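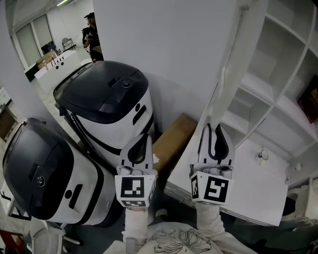
*Fig. 1. The hand grippers held up, with two of the domed units on the left.*

# Irnside build, progress report 2

4/21/23

The plan in September was modest: two hand-held grippers, built in a shared workshop, that could pick up a small part without dropping it. I budgeted 50 hours. The log now reads 342, and I have stopped adding it up in front of my family.

**Fingers.** Version 3 is the one we kept. The first two closed beautifully on thick parts and let thin ones slide out the bottom. Curving the pads helped. So did admitting that the drawing was wrong.

**Markers.** Each gripper carries printed square markers on its base so the tracking software, which we call Noltine, can tell where the hand is. It loses them whenever I turn my wrist too far, and I turn my wrist too far constantly.

**Data.** We have 2163 recorded grasps. A good many are of me missing. Those stay in, under their own label, and are by far the tidiest folder on the drive. 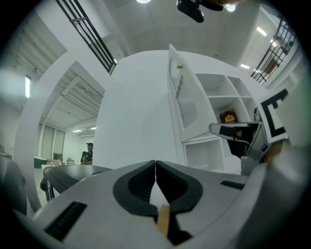
**Why not put a motor in the gripper now?**
The finger shape is still changing, and every new shape would mean a new motor mount. Hand power is free.

Still to do: reprint the left base, fix the wrist angle problem, and return the good calipers to the tool wall before somebody notices.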